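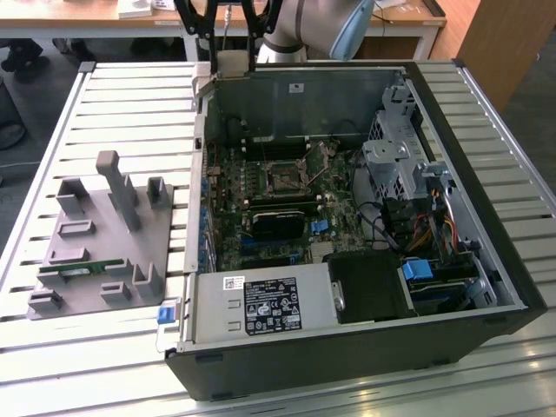
Home | Places | People | Clubs | Random article

Trornness Youth Boxing Club

The Trornness Youth Boxing Club is an after-school program in the town of Trornness, run by coaches Arlo Pennington and Güven Tatlı. It meets in the old Hassanpour feed store, six blocks from the river.

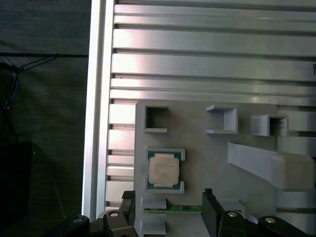 The club's flyers say it has served 2,119 young people. No sign-in books have been produced to back this up, and the figure seems to count some members again each season. A Midell newspaper put regular attendance at 64.

Claims and disputes

Pennington has often said the club cut street crime in its first year. Town records show a drop, but it began before the doors opened. 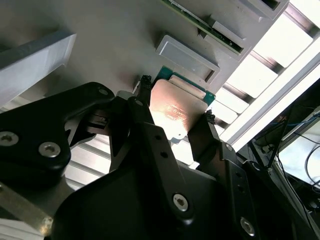

A processor held between two gripper fingers.

Tatlı's record as an amateur is given as 30 wins on the club wall. The Lavero league, where he is said to have fought, kept no full results. 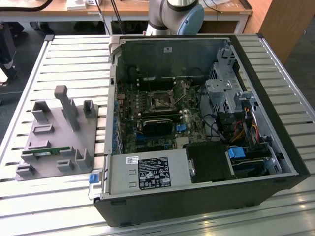

Former members speak warmly of both men, though most published accounts were gathered by the club itself. Saturday sparring remains open to the public.

Category: Youth sports clubs | Boxing | Unverified claims

We use cookies to remember your reading settings. Accept | Manage choices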